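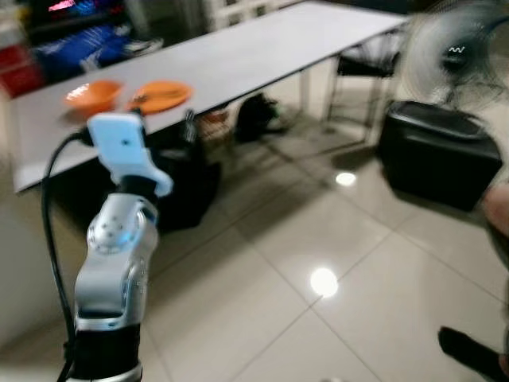 Erkton evening MBA prep course, reviewed after the fact

Posted Dec 23, 2025

Quick one, I have a shift in a bit. People keep asking in the comments whether the Erkton prep course is worth it before starting a part-time MBA, so. Mostly yes. Longer answer follows.

Background: I work full time in purchasing, hadn't touched math since college, got into an evening program that starts in January. The school wanted proof of "quantitative readiness" which meant either a test score or an approved course. I hate tests. Took the course. Started in August, finished a few weeks ago.

What you get: 57 recorded lessons, a workbook (PDF, print it, trust me), weekly live sessions at 7 pm, and three graded projects. Stats, accounting, and a sort of intro to finance that is really just discounting over and over until you stop being scared of it. Paid $2,925. My employer covered half after I filled out a form that took longer than the first module.

The good. Accounting section is excellent. Whoever wrote it has clearly watched confused adults try to do this stuff at night. Short lessons, one idea each, then a problem set where the numbers are ugly on purpose. I did most of it at the kitchen table after dinner and could get through a lesson before my brain quit. The instructor on the live calls answered every question in the chat, even the dumb ones, even mine.

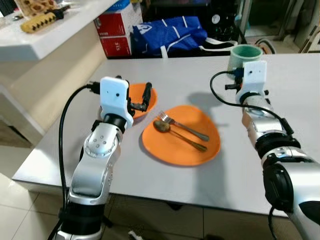

Fork and spoon on the orange plate.

Also good — the workbook answers show the work. Sounds minor. I used Jirnico's free accounting videos before this and they just give you the final number, so if you're off you have no clue where it went wrong. Gave up on those after a week.

The not so good. Stats is a slog. The lessons run way longer than the accounting ones and the slides look like they came from a diffrent course. Lots of reading off the screen. I ended up skipping to the problem sets and working backwards, which was fine for regression and a mess for probability. Had to go back and watch it all anyway.

Group project. Ugh. They put you in teams by time zone and that's it, no matching on schedule. My team had people on nights and people on days, so we had maybe one hour a week when everybody was awake. We got it done. Grade was ok. If you've been in the workforce a while you already know how to handle this, you just don't want to pay for the privilege.

Platform is slow. Runs on Plandska, same as a lot of these courses now. Video player forgets your place if you switch from phone to laptop. Quizzes time out and don't save. I lost one quiz two times and did it a third time out of pure spite. Support wrote back in 2 days, polite, gave me an extension I hadn't asked for.

Certificate came by email some two weeks after my last project was graded. Admissions took it, no follow up questions. Check with your own school first though!! Mine had a list and I know other programs want the grade report too, and you have to request that seperately from Erkton. There's a button for it under account settings, not under grades, where any sane person would look.

Who should skip it: anybody with a business or engineering degree that's less than a few years old. You'll be bored and out almost three grand. Take the test.

Who should get it: people like me. Rusty, working, need a deadline and somebody to grade the thing. I would not have finished a self paced version.

Couple of tips. Buy a real calculator, the on-screen one is awful. Do the live sessions live, the recordings cut out the breakout part. Start the finance project early — the spreadsheet template has locked cells and you need to email them to get the fixed version.

Rating: 4 out of 5. Would be higher with new stats videos and a player that works.

If you have questions about the employer form put them below, I kept a copy and can tell you what I wrote in each box.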